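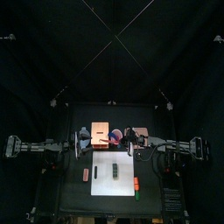 Attachment 1: two light-coloured cables crossing under a dark ceiling

Ticket: Photo library stops importing at 1,023 files
Product: Skimmont desktop, with the Brotard sync add-on
Status: Solved
Opened: 4 June 2022

Hello all! First off, I love Skimmont. I've moved my whole picture collection into it and the search is a joy to use. One snag though. When I import a big folder, the counter climbs happily to 1,023 and then sits there. No error message, no crash, the rest of the program carries on working. 

Tried so far:
Restarted the program and the computer. Same.
Moved the folder to another drive. Same, stops at 1,023.
Took the last picture out and tried again. Still 1,023, just with a different picture at the end.
Imported a small folder of 60. Worked beautifully, and very quick!

Reply from support
Thanks for such a clear report, the third test is a great help. It points to the number of files and clears the picture itself. Could you switch off Brotard under Settings, Add-ons, then run the big import again? Please also send the log from the Help menu.

Update from me
Switched Brotard off and the whole folder went in, every last picture. Brilliant! Log attached. There are 6 lines near the end saying "too many open items", all from the add-on.

Reply from support
Found it. Brotard was opening each new file to check it and not letting go afterwards, so it ran out of room. The fix is in the next update, planned for September. Until then, either leave the add-on off while importing, or set the batch size to 1,000 or lower under Import, Advanced.

Update from me
Batch size set to 1,000, Brotard back on, and it's all gone through. The thumbnails are still filling in as I type and they look lovely. Happy for this to be closed, and I'll try the September version as soon as it's out!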